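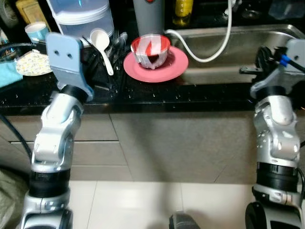 Opinion > Home life > Kitchens

Print this page | E-mail to a friend

The draining rack is not your enemy

28 December 2025

Every Christmas somebody gives me a book about clearing the kitchen worktop, and every Christmas I read it with the plates still out. This year's was the Bumus method, 371 pages of it, and the message is that a bare counter makes for a calm cook. I have my doubts.

The book wants the rack gone by breakfast. Dry everything at once, it says, and put it behind a door. I tried it for 3 weeks in May. The tea towels were never dry, the ladle went into a drawer that then refused to shut, and I was no calmer than before. I was just a woman opening drawers.

Look at a counter where people plainly wash up. There's a cup in red and white stripes on a pink saucer, and the saucer doesn't match, and so what? A ladle stands in the rack with a fork and a spoon. A big tub with a white lid is parked behind, because a tub that size never fits a cupboard whatever the cupboard people tell you. A folded teal cloth sits near a flowery plate. I would call that a kitchen in working order. The Bumus author would call it "visual noise" and reach for a basket.

Baskets are where my suspicion really sets in. The same people who tell you to own less have a shop. A Moltness rack, which folds flat and holds very little, will cost you more than the sensible sort, and you will then need the Moltness tray to go under it. My old Tokov rack has no tray. It drips on the worktop and I wipe the worktop.

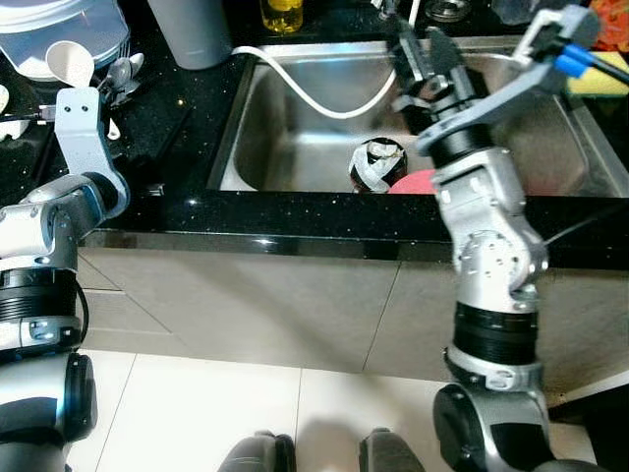

A steel sink in dark speckled granite, with the ladle and spoons kept close by.

I will give the tidy lot one point. The sink itself should be empty at bedtime - a bowl left on the bottom overnight is a bowl you will resent in the morning. But even there I would not make a religion of it. A thing or two in the basin at midday is no sign of a life gone wrong.

Dark speckled stone, I admit, helps my case. It hides crumbs and water marks that a white top would shout about. Bravo, the showroom on our ring road, sells mostly white now, and then sells you the spray.

So keep the ladle where your hand expects it. Wash the cup, leave it out, use it again at four o'clock.

843 shares | 516 comments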